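Taking my mother to the Zandell open day, is the folding table worth the wait?
Posted by Bimla Goel

Hello all! My mother is 81 and has been talking about the Zandell open day since October (she folded clothes in a hotel for 27 years and wants to see how robots are taught it). She can't stand in line very long. Has anyone been to the laundry table, and do visitors get a turn?

Awuor Mabula
I went with my sister on Wed 13 February and we loved it! A person works at the table with a gripper in each hand, and you can stand quite close. Do ask for a chair at the front desk, they were very sweet about it.

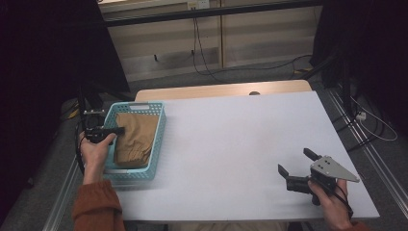
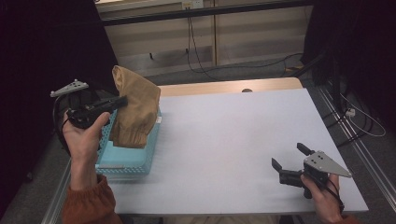

Do visitors have to pay to try the grippers?
It's free with your entry ticket, but you sign up at the desk when you arrive, and the 21 places go fast.

Nandi Ngubane
its ok. parking is bad

Ntombi Mthembu
I'd go right when the doors open, before the school groups come in. My father tried the grippers and found them heavier than he expected, so your mother may like to rest her elbows on the table between tries. And do let her talk to the staff, they asked Dad all kinds of questions about how he folds his work pants and we ended up staying until lunch.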